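Kukby Residents' Forum
Building and Common Property > Kitchens and Shared Facilities
Topic: Proposed quiet hours and booking rules for the Level 3 kitchen

Koubek_Office wrote:
Residents are advised that the draft rules for the shared kitchen are open for comment until the end of April. Under the draft, the kitchen would close at 10 pm, and any resident wishing to use it for a group larger than a household would be required to lodge a booking through the Felero portal. Comments should be confined to the draft. Matters concerning car parking are to be raised in the relevant topic.

T_Vavra wrote:
I thank the office for circulating the draft. I support the booking requirement. I do not support a 10 pm closure. A number of residents work afternoon shifts at the hospital and do not return home before eleven. A person who has finished a shift should be permitted to heat a meal in the kitchen for which levies are paid. I would propose that cooking on the stovetop cease at 10 pm and that the room otherwise remain open.

Tatiana Vávra
Unit 142

gumtree_view wrote:
With respect to the previous contributor, the difficulty is noise and has very little to do with the stovetop. Our bedroom shares a wall with the kitchen. Cupboards, chairs and the microwave timer are all audible after midnight. The draft is a reasonable compromise and I ask that it be adopted without amendment.
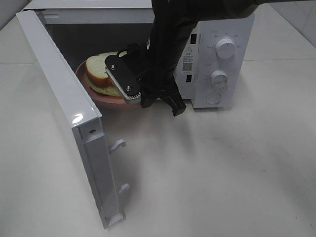
Is a booking required for a household of four that wishes to eat dinner in the kitchen?

A booking is required only where the group extends beyond a single household, so a family of four may use the room at any time within opening hours.

ledgerline wrote:
I wish to register an objection on the matter of cost. The quotation from Brusent for the electronic door lock is $3,566, and the draft does not state whether it would be met from the administrative fund or the sinking fund. Residents cannot be expected to endorse a closing time when the means of enforcing it has not been explained. A printed notice on the door would be a proportionate first step.

gumtree_view wrote:
A printed notice was displayed throughout last winter and was disregarded. I would refer the contributor to the minutes.

ledgerline wrote:
I have read the minutes. They record three complaints, all from the same unit. I do not consider that sufficient grounds for the expenditure.

T_Vavra wrote:
May I suggest that soft pads be fitted to the chairs and cupboard doors before any lock is purchased? I would also ask that the office consider a midnight closure for a trial period.

Koubek_Office wrote:
The suggestions regarding pads and a trial period have been noted and will be included in the meeting papers. The source of funding for the lock will be clarified in the same papers. Contributors are reminded to refrain from identifying individual units when discussing complaints.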